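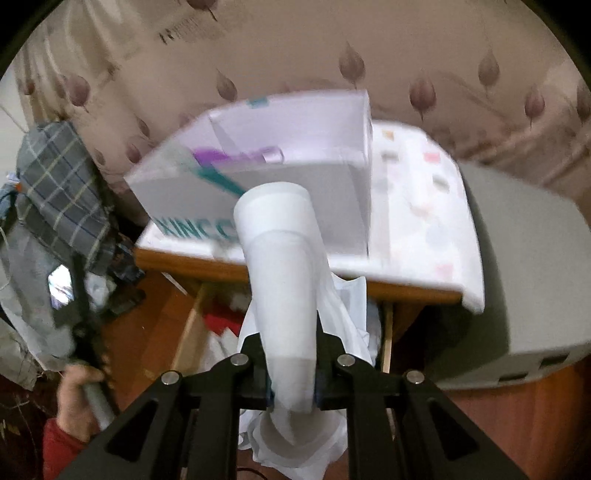
A reader from Stekilport writes that the word "dunnage" should be kept for ships, and that a parcel has only "packing", whatever the trade says.

Packing material (small goods)

Reading time: 5 minutes
April - by the Sugden editors

Packing material is the general name for the soft or light matter which is put around an object inside a box, so that the object does not move and does not break. In the trade it is also called void fill, cushioning or, in older books, dunnage. The last word comes from shipping, where it meant the loose wood and mats laid under a cargo. Many writers still use it only in this sense, but in warehouses it has been used for parcels for a long time and both uses are found in print.

Purpose

A parcel on its way is dropped, pressed from above and shaken. Packing has to answer to all three, and the same material does not always answer to each of them. Crumpled paper fills the empty space well and stops the object from sliding, but under a heavy load it becomes flat and does not rise again. Foam keeps its height for longer. Thin plastic film protects the surface from scratches and from damp, and gives almost nothing against a fall.

For this reason it is common to wrap the object first in a thin layer and to fill the rest of the box with a second, coarser material. The first is called the inner wrap. The second is the fill in the strict sense, although in daily speech the difference is not observed.

History

Straw, hay, sawdust and dry leaves are the oldest packing materials of which we have good knowledge. They cost little and were found near the place of work. Pottery was sent in baskets or barrels with straw between the pieces, and the straw was afterwards given to animals. Wood wool, made of long thin shavings, came into wide use in the nineteenth century and is still preferred for fruit and for bottles of wine.

Old newspaper served the same purpose in private houses. It has one known fault, that the ink may pass to light-coloured goods, and so plain paper without print was sold for china and glass. Plastic materials came in the twentieth century: air-filled film, moulded foam and loose foam pieces.
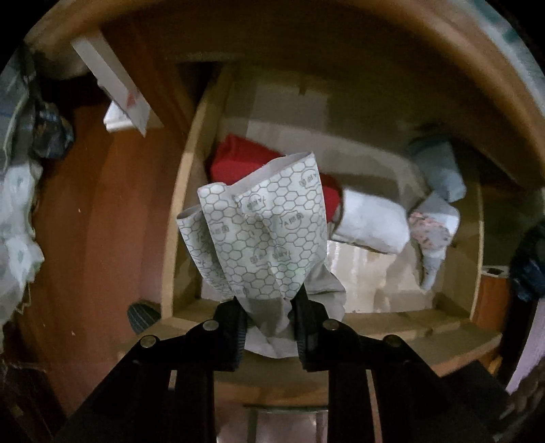

Paper in sheets has returned to many packing benches in recent years, mostly because the customer can put it with the household paper and has no second question to ask. The sheets are delivered flat or on a roll. The packer takes one by the middle, draws it through the hand and pushes it into the corner of the box, where it opens a little by itself. A sheet which is pressed into a hard ball is a mistake of beginners - it takes much paper and holds little.

Trade sizes

There is no single rule for the size of packing sheets, and each supplier has its own list. The Jaltinville list, which is often copied in small shops, gives a half sheet of 46 centimetres on the short side. The firm Indus sells its sheets in bundles of 957, an odd number that comes from the weight of the bundle and causes complaints when stock is entered by hand. Cups and small bowls are usually wrapped in one sheet each, large plates in two.

Testing

A simple test is made by closing the box and moving it gently from side to side. If something is heard, more fill is needed. Larger senders use a drop test, in which the closed box falls on its faces, edges and corners from a fixed height. The usual short form has 10 drops, and at Stekilport a form with 9 is used, where the fall on the top face is left out. The two results should not be compared directly.

Storage

Paper takes up damp from the air and loses its spring, so it is kept off the floor and in its wrapper until it is needed. Straw and wood wool must be kept dry as well, and away from flame. Plastic film is less sensitive to damp, but it becomes weak in strong sunlight.

Related terms

Inner wrap; void fill; wood wool; dunnage (shipping); carton.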